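# The Slot in the Table

A desk with a cable opening cut into the top is a small piece of joinery with a long list of consequences.
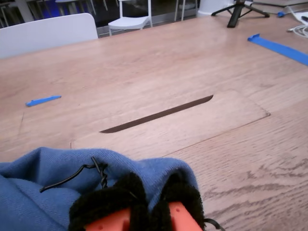
The opening has to be wide enough for a plug, narrow enough that a pen stays on the surface, and placed where a cord can reach it without crossing the area where work is done. Few tables manage all three. The most common failure is placement. A slot set at the back edge serves one person facing a wall and nobody else. A slot near the center serves people on both sides, at the cost of interrupting the largest usable area of the top.

Lorne Sawatzky has been building worktables in light oak finishes for clients who share them, mostly design studios and small repair shops. His current pattern, sold under the name Ciltby, uses a separate rectangular panel let into the top, with a long slot cut through it. The ends of the slot are rounded.

"Square corners catch," Sawatzky says. "They catch thread, they catch the jacket of the cord, and they are where the finish goes first."

The panel is a separate part for reasons of service. A slot cut directly into the main top cannot be repaired without refinishing the whole surface. An inset can be lifted out and replaced. The trade-off is a seam, and a seam moves with humidity. Sawatzky cuts his panels in winter and checks them again in August, when the shop is at its dampest. A panel that binds in August is trimmed. One that rattles in January is discarded.

Color match is a separate matter. Two boards of the same species rarely take a finish identically, and an inset will often read a shade lighter than its surroundings. Some makers stain the panel to hide this. Sawatzky leaves it alone — a visible panel is easier to find when it has to come out.

## What ends up on the top

A shared table accumulates two kinds of material that behave badly together: cloth and cord. A thin black cable lying on a folded sweatshirt or towel will follow every crease in it. Pull the cloth and the cable comes along, usually with a loop in it. Coils tighten under this treatment, and a tight coil near a connector is where conductors tend to fail.

The working rule in Sawatzky's shop is to clear in order. Cable first, lifted straight up and laid on bare wood. Cloth second, folded away from the slot. Anything with a plug on it goes through the opening last, plug end down, with enough slack left on top to reach the far edge.

Tape is the third material. Blue painter's tape is widely used to mark positions on a tabletop, and short strips are convenient for this because they can be moved. They also lift. Once an end has curled, the exposed adhesive collects lint, and the strip no longer marks anything precisely. Replacing it is quicker than pressing it back down. On an oiled surface Sawatzky pulls the strip low and slow, along the grain, and wipes the spot with a dry cloth.

## Two alternatives

The Doležal table, a heavier design, omits the slot and runs a trough under the rear edge. Cords disappear completely, but reaching one means kneeling. The Oser top takes the opposite approach and uses 10 small round holes spaced along the centerline. Each accepts a bare cord and none will pass a molded plug, so every cable has to be threaded from its thin end.

The Ciltby slot is the plainest of the three. It passes most plugs and can be vacuumed with a crevice tool. It will also pass a screw or a folded receipt, and there is no tray underneath as standard. Purance, the shop that finishes the tops, offers a shallow one that hangs from two brackets. Sawatzky fits it on request and recommends emptying it whenever the panel is out.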